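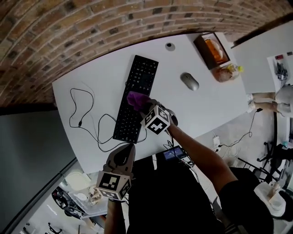 The incident report from Wukness runs to 4 pages, and the word it leans on hardest is "operator". Operator error, operator awareness, operator retraining. I have read it twice and I still can't find the sentence where anyone asks why the machine did what it did.

What happened is not in dispute. One Sunday in September, a desk-cleaning robot built by Magesa was wiping down a workstation at the firm's Drisbridge office. It had been taught the job from recordings of people doing it by hand, holding a pair of grippers and working a cloth over keyboards. It got the cloth under a cable, closed on both, and pulled. It went on pulling after the cable had gone tight. A monitor came off the desk and landed on the foot of Svenja Riedl, who was on shift to watch the robot and who pressed the stop button 18 seconds after the trouble began.

The report makes a great deal of those 18 seconds. I would like to know what the gripper was doing with them. A motor that meets resistance draws more current, and engineers have been cutting power on that signal for decades. Garage doors do it. The Magesa arm had the reading available, and by the company's own account it was "not used as a stop condition in wiping tasks", on the grounds that scrubbing needs some force. So does shutting a garage door.

Then there is the matter of the recordings. Magesa says its model learned from 2,929 of them, and the figure is offered as if it settled something. Of what, though? A person who feels a cable drag on the cloth lets go without thinking and starts again a few inches over. Whoever sorts the recordings may well mark that one as a fumble and throw it out. Riedl told me she had asked twice whether snagged attempts were kept in the training set. She got an answer the second time — they were not.

I don't say this to mock the work. Wiping a keyboard is a hard thing to teach a machine, far harder than it looks, and cloth is about the worst material you could pick. It bunches, it hides what is beneath it, and it never lies the same way twice. All of that seems to me a reason to go slowly, and to want a dull mechanical limit on how hard the thing can pull. It was sold to Wukness as a reason to gather another 1,000 recordings.

The firm that reviewed the case, Ruden, has recommended a second supervisor, brighter tape on the floor and a refresher course. The software will be "monitored". As for a force limit, it appears in an appendix, under matters for future consideration.

Perhaps more recordings will help. I have heard the promise often enough, usually from people who are not standing next to the desk. But a robot that needs someone's thumb on a button at every moment has not taken over a job. It has made a new one, rather worse than wiping desks, and handed the blame along with it.

Riedl's foot has healed. Her retraining is booked for next month, and the robot is already back at work.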